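Sorting Bins: Tips for the Tray Where Small Things End Up

Posted 14/08/2018

Most houses have one container that catches whatever gets picked up off the floor. Ours is an old sheet-metal bin that came out of the workshop at Ollell when the benches were cleared in January. It is heavier than a plastic tub and it scratches, but it doesn't crack, and it can be wiped out with a rag.

Put it on a table. A bin on the floor gets things thrown into it, and then it gets kicked under something. At table height you can see the bottom without bending down, and you are more likely to deal with what is in there. Plywood is fine, but metal edges will mark it, so stick felt under the corners if you care about the top.

If the bin has a divider, use one side only for incoming stuff. Keep the other side empty until you sit down to sort. Things you are keeping go over the divider one at a time, and whatever is left in front at the end goes in the trash or the donation bag.

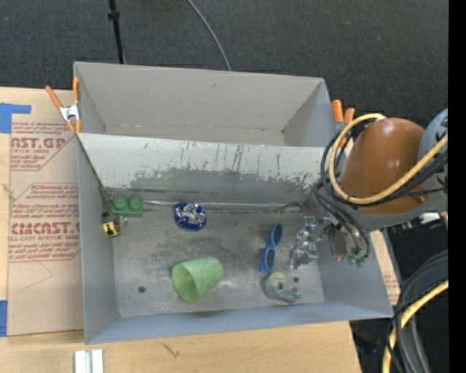

Front side before sorting: green block, cup, blue glasses and a few odds and ends.

Glasses come out first. They get scratched faster than anything else, and bare metal is hard on lenses. A sock works if you can't find the case.

Cups and anything else hollow come out next. Check inside them before you move them, as small parts roll in and stay there. Wash them before they go back in a cupboard or a toy box.

Single building blocks are not worth a trip across the house. Keep a jar next to the bin and empty it into the block box when it is full. We use a Fonport jar with the wide mouth, the 14 ounce one.

Anything you can't identify gets 3 weeks. Put it in an envelope, write the month on it, and leave it in the back of the bin. If no one has asked for it by then, let it go.

Looking after the bin

Flaking paint should be dealt with before it gets into everything. On an old bin, find out whether the paint contains lead before you touch it, and don't dry sand it if you aren't sure. If it is safe to work on, scrape off the loose edge, wipe with mineral spirits and put on a thin coat of metal primer. Leave it overnight before the top coat.

Scuffed bare metal is only a looks problem as long as it stays dry. Rub it with a little paste wax twice a year. Don't leave damp cups in there.

If there are holes in the floor of the bin, cover them from underneath with tape or fit rubber plugs. Beads and screws find them - so do coins. The Ernemel plugs come in mixed bags and one of the sizes usually fits.

Next page: labels for pantry shelves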